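The Table That Folds and Refuses to Leave

I bought my folding table for one dinner. It was a Wednesday in July, I had too many people coming and nowhere to put their elbows, and the Stamport flea market had a marble-look folding table going for 50 dollars. I talked them down to nothing at all, because I am terrible at haggling, and carried it to the car at full price.

That was the plan, anyway: one dinner, then into the closet. It has not seen the closet since! I fold it up maybe twice a year, to mop, and then I miss it and put it right back.

What sold me was the pattern. I'd gone in thinking I wanted something plain and pale, and then there were all those orange veins running through the cream and gray, plus a bright red edge, as if somebody had outlined the whole thing in lipstick. It should fight with a marble tile floor. I think the two get along fine, and a purple plastic cup looks better on it than any of my good glasses ever have.

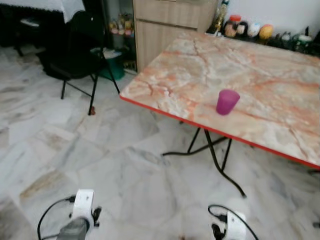
Setting it without fuss

I used to be a placemat person. I had a set from Sullumico with a woven border, very nice, and every one of them slid around on the glossy top like a hockey puck. So I gave them to my sister and started putting things straight down on the surface, and I've never gone back.

If you're shopping for a folding table of your own, my advice is to look underneath before you fall for the top. Open it, close it, lean on a corner (the seller will survive). I like crossed metal legs, and I like to have a chair with me so I can check that my knees fit.
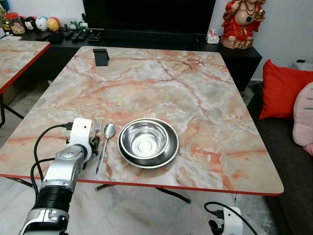
My everyday dishes are stainless steel, and I will defend them to anyone. I grew up on them, left them behind for heavy stoneware from Sayce in my twenties, chipped most of it, and came crawling back. The bowl nests right inside the plate, so a whole place setting travels from the shelf in one hand, with the fork and spoon in the other. On a busy top like mine the plain shine is a relief – the eye gets somewhere to rest. And you can drop the lot on tile and just keep cooking.

Chairs are where I've stayed cheap. Folding ones, black, padded seat. I can have 4 of them out in the time it takes the rice to finish, and I wipe the table down with a damp cloth after dessert.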